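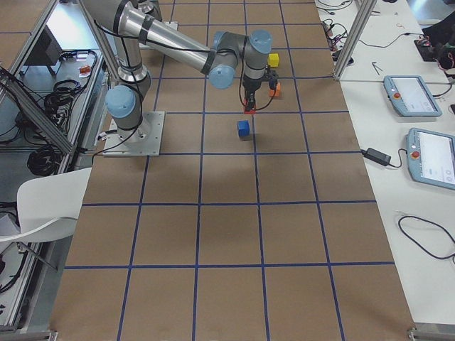 Spent most of the evening on the grid for the pick and place setup in the shared shop at Bloxham. The paper on the table has been down for a while, but I had been placing cubes by eye and my notes were useless the next day. "Left of center, a bit up" means nothing when you come back to it. With the dark blue tape down I can write a row and a column for the blue, yellow and orange cubes and put them back close to where they were. The tape took longer than I expected.

First strip went down crooked. Pulled it up and took a little of the paper surface with it. If you do this, stick the tape to your jeans once before it goes on the paper. Derek Staniforth told me that after I had already made the mess.

Second thing I got wrong: I measured every line from the line before it. The errors add up. By the far side the squares were visibly narrower. Started over and measured everything from one corner of the table.

Row one is the far edge, column one is the left edge. The arm's base plate is in row two. I wrote that on the first page of the notebook so I stop flipping it.

Cables next. They used to hang off the arm in a loop and the loop caught on the elbow every time the wrist rolled over. Now they're taped along the links. Leave slack at each joint. I ran every joint by hand to both ends of its travel before putting on the last wraps, and had to redo the wrist twice.

The gripper cable still has a loop on the side. I tried it short and it pulled tight when the gripper turned. Going to leave it alone until I find a better route.

Red fingertips are the third set. The first two were harder material and the cubes spun in the grip if I was off center at all. These are softer. They wear faster but I can print a pair in 26 minutes so I don't care much.

Settings, for the two people who asked: approach from straight above, stop 15 mm over the cube, then go down slowly. I had it coming in at an angle before and it kept shoving the neighboring cube out of its square.

Someone asked what the software is. It's called Hultadov, Janaka Pathirana and I wrote it, and it's mostly a list of positions and a loop. No repo yet. The code has our shop network settings all through it and I need to clean those out first.

Another question was cost. I'm not going to add up the whole thing. The frame extrusion was secondhand from a place in Urnthorpe that was clearing out, and I paid 400 for the lot, including brackets and a box of bolts where maybe half were the right size.

Bolt the base plate down properly. I used clamps for the first month. The clamps crept a tiny bit each session and I spent a lot of time blaming the code for it.

Still to do: sort out the cables on the side table, label both pendants, find a permanent spot for the hex key. The pendants look the same and I have picked up the wrong one more than once.

Also need to move the power brick somewhere it can't get dragged toward the grid. Probably a bracket under the table.

Next job is stacking. Two cubes first, then three. Janaka wants to go straight to three. I'd like to see two work up to 15 times in a row before I bother with that. Will post the numbers in September, when I have the shop to myself in the evenings again.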